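Brundo pulls the rig off Hevby early, core still at the lab

Well, the drill at Hevby is going home for the winter, and it's going sooner than I figured it would.

Brundo put out a release after the close on Friday (why is it always after the close on Friday?) saying it has wrapped up the first round of drilling on its Hevby copper-gold property with two holes in the ground. The October plan had more on the list than that. The rest get pushed to spring, when the access road is supposed to be fit to drive again.

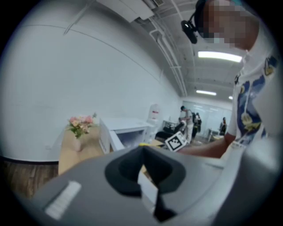 Up close with a hand-held gripper.

If you haven't followed this one, Hevby is the property Brundo optioned a while back from a private family outfit. It has an old adit on it, a couple of trenches from decades ago, and a magnetic high that everybody who looks at the map gets excited about, me included. What it never had until this fall was a modern drill hole. So even a short program matters, and I've been checking for news on it more often than I'd like my wife to know.

The first hole was aimed under the old trenches and stopped at 201 meters. Brundo says it cut altered volcanics most of the way down with "locally strong" chalcopyrite in veinlets. I've read "locally strong" in enough releases to know it can mean anything from a really nice run of core to one good box that everybody took turns standing next to. We'll see. No grades yet.

The second hole is the one I care about! It was collared on what the company calls the Prurkance zone, off to the north, where there's no outcrop at all and the only reason to drill is the geophysics. That one went to 327 meters, which is deeper than planned, and the geologist on site asked to keep going because the bottom of the hole was still in mineralized rock. Then the weather came in. The release says the hole "ended in mineralization," a phrase I both love and distrust, and the casing has been left in so they can get back into it next year.

I like that they left the casing in. It costs a bit, and a company that thought it had a dud would probably have yanked it and moved on. Then again I've talked myself into plenty of bad stocks with exactly that sort of reasoning, so take it for what it's worth.

Now for the part people are grumbling about. The driller was Chatzigeorgiou, a small contractor with a single rig on the job, and the rig was down for a stretch in the middle of the program waiting on a part for the hydraulics. Brundo doesn't come out and blame anybody. It says "mechanical delays" and leaves it at that. But when I called the company's office I got a fairly straight answer out of the fellow who handles investor calls: the downtime ate up the good weather, and by the time the rig was turning again the road was going to pieces. He also told me Chatzigeorgiou has agreed to come back in the spring at the same rate per meter, and that standby time won't be billed for the breakdown. That last bit isn't in the release and I think it should've been, because it's good news for the treasury and it would have shut a few people up.

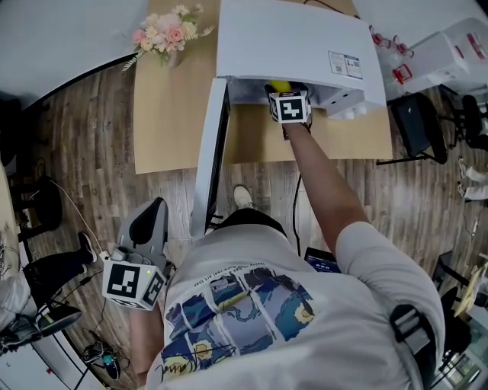
Jozef Dierckx
December 2022

On money, Brundo has used up almost 60 percent of what it set aside for Hevby this year. So the leftover goes into next year's holes and the company says it doesn't need to raise cash to finish the program as designed. I believe the "as designed" part. If the assays come back good, though, you can bet the program gets redesigned bigger and there'll be a financing hot on its heels. That's how these things go, and if you're holding shares you should be ready for it. If the assays come back lousy there may be a financing anyway, just at a price none of us will like.

As for when we'll see numbers, the core from the first hole has been cut and shipped, and the lab has it. The second hole was still being logged when the release went out. Brundo is guiding to the new year for the first batch and won't say when for the second. The labs have been slow for everybody lately, so I wouldn't sit up nights. I asked whether they'd paid for rush service on the Prurkance samples and was told no, they're going in the regular line. Fine by me, I'd sooner they saved the money, although I admit I was hoping for a yes.

A couple of smaller things from the release:

The option payment due at year end has been made, part cash and part shares. Brundo has one more to go before it has earned its full interest.

A ground crew will head back in to run more lines of induced polarization north of Prurkance once the snow lets them, ahead of the drill. I'm glad about this one. Two holes on a target that size tells you very little about which way it's going, and a few more lines should help them pick the next collars instead of guessing.

The old adit is getting a proper gate. It's been on the to-do list since the company got the property, and the land office had been asking about it. Hikers get up there in summer, apparently, and I've been to the site myself and can tell you I wouldn't want my kids poking around in it. The timbers just inside were in rough shape when I went.

The stock didn't get a chance to react, what with the timing, so Monday is going to be interesting. It's thinly traded and I've seen it jump around on no news whatsoever. I'm going to guess it opens lower on the shortened program and then drifts back once folks read down to the line about the bottom of the second hole, but my record on this sort of guess is pretty spotty.

I've got a call in to Chatzigeorgiou to ask about the rig and the spring dates. If they get back to me I'll add it to this page.

Disclosure: I own shares of Brundo, bought in the open market, and the company doesn't pay me for coverage.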